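Utilizamos cookies propias y de terceros para mejorar su experiencia. Aceptar | Configurar

4. Preparación de la superficie y apilado de las piezas

Esta sección se aplica al juego de vasos y cuencos de plástico Clurker. La base de la mesa y su cubierta se tratan en la sección 3.

4.1 Colocación del paño

1. Retire de la mesa cualquier objeto ajeno al juego.
2. Extienda el paño verde con la cara afelpada hacia arriba. El paño Murkosmont estándar mide 1000 × 800 mm.
3. Alise los pliegues desde el centro hacia los bordes. Una marca leve de doblado no afecta a la estabilidad de los vasos.
4. Compruebe que las esquinas no queden dobladas bajo una pieza.

Nota: en mesas de 600 mm de lado, pliegue el sobrante por debajo del tablero y fíjelo con pinzas.

4.2 Apilado de los vasos

1. Separe los vasos por tamaño y retire los que no vayan a formar parte de la pila.
2. Apoye el vaso mayor con la boca hacia arriba, en la mitad posterior de la mesa.
3. Introduzca los siguientes en orden decreciente. No presione; cada vaso desciende por su propio peso.
4. Revise la pila desde arriba. Los bordes forman anillos de distinto color: en la pila naranja, azul, rojo y amarillo, este último ocupa el interior. Se admite un ligero descentrado. 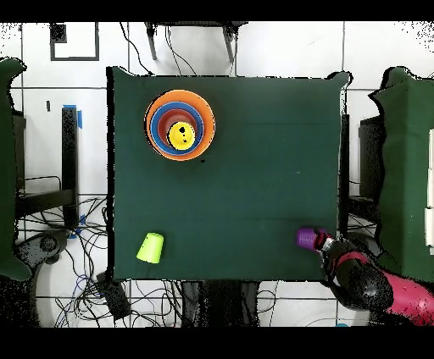

¿Se puede guardar la pila con un vaso intermedio de menos?

El conjunto se mantiene estable si falta uno, pero el vaso interior queda con más holgura y puede ladearse durante el transporte. Si faltan dos seguidos, guarde las piezas pequeñas aparte.

PRECAUCIÓN: no gire un vaso encajado para extraerlo. Sujete el exterior por la base y tire del interior en línea recta.

4.3 Distribución de vasos y cuencos

1. Deshaga la pila y reparta las piezas sobre el paño sin sobrepasar el borde.
2. Sitúe los vasos hacia el fondo. Pueden quedar de pie o tumbados, según el ejercicio elegido en la ficha Fovgate.
3. Deje los cuencos con la abertura hacia arriba, de modo que el fondo interior sea visible.
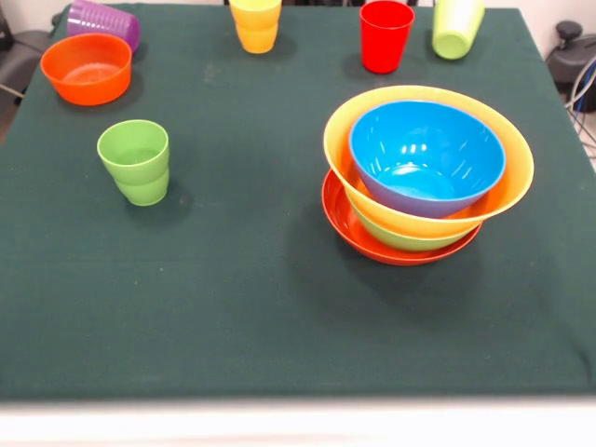 Tiempo de lectura: 3 min

4. Identifique cada vaso por su color antes de empezar. El morado es translúcido y puede parecer más oscuro o más claro según la iluminación.
5. Si un vaso tumbado rueda, oriente la boca hacia el interior de la mesa.

Nota: el contacto entre un vaso y un cuenco contiguo es admisible. No coloque piezas en equilibrio sobre el canto de otra.

4.4 Limpieza

1. Sacuda el paño fuera de la zona de uso. Las pelusas y motas claras se retiran con un rodillo adhesivo.
2. Lave las piezas con agua templada y jabón neutro. No emplee estropajo.
3. Seque por separado antes de volver a apilar.

PRECAUCIÓN: no apile piezas húmedas. La película de agua dificulta la extracción.

Los repuestos se solicitan a Kahraman con la referencia 14 e indicando el color. Revisión técnica de la sección: Hae-won Ko.

Última actualización: lunes, 5 de mayo de 2025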